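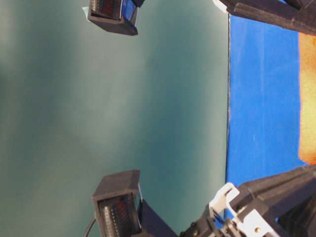

Bench notebook, Wendumus job
May 2024

Colours day! I have been looking forward to this one since we cleared the drawings off the long wall, and it didn't disappoint. Teal, blue and orange all together at last, big enough to judge properly, and I keep going back for another look.

The teal first, as it takes up most of the room. I was worried it would be too flat. It's smooth and matt, no pattern to it at all, but the colour drifts: greyer and greener in patches, then a bit bluer in bands across the middle and lower down. Cloudy is the best word I've got. On the Suta card it looked like hospital paint and I nearly crossed it off. At this size it's lovely, calm without being dull, and dark things stand out against it beautifully.

Then the blue. What a blue. Proper cobalt, and it makes the teal look greener than it is. The faint lighter streaks don't bother me, I'd even say they help, but there are a few pale scuffs in the middle part that I'm less happy about. Don't rub them. Last time (the Gralleck panels, 2020, still on my conscience) I went at a scuff with a damp cloth and ended up with a shiny patch the size of a saucer that caught every lamp in the place. Soft dry brush on a spare bit, then decide.

The orange is only a narrow strip but I think it does most of the work. It has a slightly fuzzy surface, which warms it up next to the blue, and it goes from a yellowish orange to something much deeper lower down. I want that shift kept in the final version if we can manage it. A single even orange would be a shame. Question for whoever does the next sample: would a narrower strip still hold its own? My hunch is yes, down to 30 mm, and after that it starts to look like trim.

Lamp notes. I ran through the Pesonen lamps after lunch. At 3000 K the orange glows and the teal goes a little muddy, though less than I'd feared. The cooler setting is kinder to the teal and makes the blue almost too much (I liked it, but I like too much blue). Dimmed to 50 per cent the dark line where the teal stops gets heavier to the eye. It's a good straight line and I'd leave it alone. I did think about covering it with a second bit of orange and then came to my senses.

Order of colours: teal, blue, orange, left to right. Tried it on paper with the orange between the other two and it was horrible, like a football scarf. Sketches are in the back of this book, the page with the tea ring.

To do:
Brush test for the scuffs, on an offcut.
Write the teal's number on the back of the Suta card before we lose it again.
Cut a 30 mm orange strip and put it next to the blue.
Look at all of it again in daylight, early, blinds up.
Ask Gralleck if they can still get the fuzzy finish in August. If they can't, order now.

Left the lamps on the warm setting, glasses are on the hook by the switch.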